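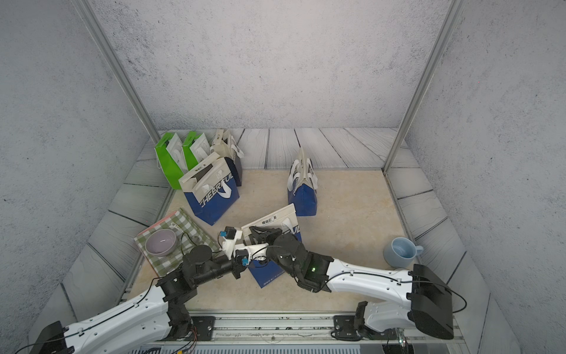
**Washing and storing reusable shopping bags**

Turn cotton bags inside out and shake the crumbs from the seams. Wash warm, then hang by the bottom edge so the handles keep their shape.

Insulated bags don't go in the machine. Wipe them with dish soap and a little vinegar, and leave them open overnight - zipped up damp, they smell by morning.

Fold the bags in thirds and stand them upright in a drawer. Keep two by the front door. Mend a loose handle before the next trip.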